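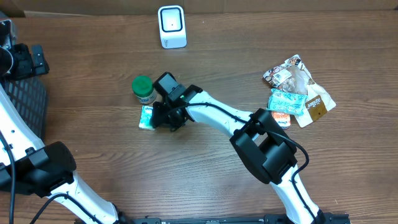 求助:实木桌面到底上木蜡油还是清漆?

楼主 半截铅笔
家里的旧餐桌打磨到一半,卡在最后一步。媳妇要木蜡油,我爸要清漆,两边都拒绝让步,桌子已经光着身子在客厅站了一个九月。预算有限,平时吃火锅,有娃,求过来人指条路。

2楼 老墨斗
火锅加娃,还问什么,清漆。木蜡油那点防护,娃一杯可乐就给你画张地图。

3楼 青石板路
不同意楼上。清漆刚刷完是好看,等划花了你得整张磨掉重来。木蜡油哪块坏了补哪块,半小时的事。我家那张用了3年,烫过两回,补完得蹲下来才找得着。

4楼 老墨斗
回复3楼:蹲下来找得着,那就是找得着。

5楼 唐晓青Xiaoqing Tang
插一句,楼主磨到多少目了?上油的话240目差不多就停,别学我一路磨到800,磨得跟镜子似的,油吃不进去,擦了两遍全浮在面上,粘了我一袖子。

6楼 半截铅笔(楼主)
回5楼:磨到180,胳膊先到极限了。另外店里推荐一个叫Bandus的硬蜡油,44块一小罐,有人用过吗?

7楼 青石板路
用过,味道小,干得慢。薄涂2遍,每遍之间隔一夜,多余的一定擦干净。店员要是劝你涂五遍,那是他的业绩要五遍。

8楼 Gu
两派都吵偏了。顺着木纹磨没有?横着磨出来的道子,上什么都原形毕露,清漆还给你放大了看。楼主找个晚上关了大灯,拿手电贴着桌面照一遍再说。

9楼 半截铅笔(楼主)
照了。后悔照了。

10楼 老墨斗
那就退回120目重来吧。对了,擦过油的抹布别团成一团扔垃圾桶,会自燃,摊平晾干或者泡水里。这条我跟3楼应该不用吵。

11楼 青石板路
不吵。不过清漆还是不行。

12楼 半截铅笔(楼主)
定了,木蜡油。我爸表示以后来我家吃饭自带桌布。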